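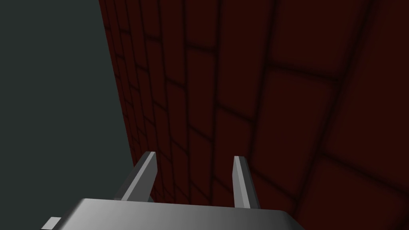

*Dark red brick, staggered rows*

Hello all,

On 31/10/2018 Valquíria Queiroz wrote:

> Does anyone have a kind way to look after colour on curly hair? Mine was done a deep copper at Saston in May and it's gone a bit flat. I wash it every second day with the Hallard shampoo. Should I give up and go back to brown?

Please don't go back to brown yet, Valquíria! I've been a redhead out of a tube for 11 years now (my mum still hasn't forgiven me) and copper going flat is the most ordinary thing in the world. Every second day is a lot of washing for curls, though, and I'd start there – my own hair was a different creature once I cut back.

What I do, for what it's worth:

1. Wash once a week, in water barely warmer than the tap, and just rinse and condition after the gym.
2. Put a copper colour mask through damp hair every second wash. I use the Guerra one, $38 a tub, and a tub does me for months if I'm not greedy with it.

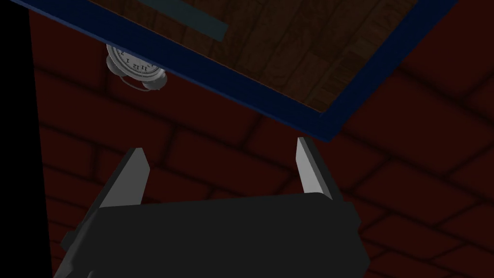
3. Squeeze the water out with an old cotton T-shirt, then leave the curls alone until they're dry.

If it's still dull after that, ask the salon for a gloss before you book a full colour. The girls at Rinley did mine over a lunch break and I was very pleased with it. Do write back and let us know how you go – and which copper it was, as I'm due for a change myself!

Warmly,
Your fellow redhead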